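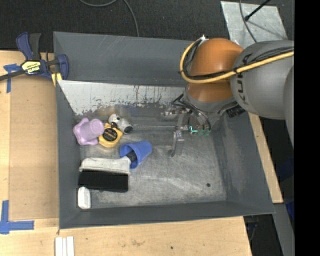
Categoria: Cadernos de laboratório | Manipulação robótica

Junho, sexta-feira. Bancada Rundholm, início às 9h40.

Objetivo da sessão: comparar a política de preensão Stovis, treinada com rótulos corrigidos, com a versão anterior, nas mesmas condições de caixa e de iluminação. O protocolo é o definido no projeto Giraldo. Cada tentativa consiste em uma descida, um fechamento dos dedos e uma elevação até a altura de verificação. A tentativa é considerada válida somente quando o objeto permanece entre os dedos na altura de verificação.

O conjunto de objetos permaneceu o mesmo da sessão anterior e inclui o copo plástico azul, a trena amarela e o cachorrinho de brinquedo branco e preto. Os objetos agrupados junto à parede esquerda da caixa constituem o caso de maior interesse. Com o centro do fundo livre, a política anterior tendia a propor descidas na área vazia - comportamento atribuído aos reflexos do metal riscado, que o mapa de profundidade interpreta como relevo. A chapa apresenta riscos em espiral e manchas mais claras, e a máscara de fundo utilizada até maio não as eliminava por completo.

Dados de treinamento: 1.000 tentativas registradas, das quais 900 foram mantidas após a revisão dos rótulos. As demais foram descartadas por falha de sincronismo entre a câmera fixa e o controlador do KUKA. O descarte foi feito antes do treinamento e consta da planilha do projeto.

Resultado parcial: 96 tentativas com a política nova, todas com a câmera na mesma posição. As propostas na área livre diminuíram de forma perceptível. As falhas restantes concentram-se em objetos encostados uns nos outros, sobretudo quando a abertura do copo fica voltada para os vizinhos e um dos dedos precisa entrar entre as peças. A taxa final será calculada após a segunda leitura dos registros e não deve ser citada antes disso.

Observações de montagem: conferir o aperto do grampo IRWIN no canto da caixa antes de cada série. Um deslocamento pequeno da borda invalida a calibração. As marcas de fita azul na madeira não devem ser removidas. O chicote do punho exige inspeção no intervalo, em especial os fios finos que descem até a garra.

Pendências:
- repetir a série com a máscara de fundo desativada;
- transferir o registro 612 para o servidor Truddale (arquivo incompleto na primeira cópia);
- definir se o empurrão lateral, para separar objetos agrupados, entra como ação própria ou como etapa da preensão.

Encerramento às 17h15. A próxima série utiliza a mesma semente de inicialização.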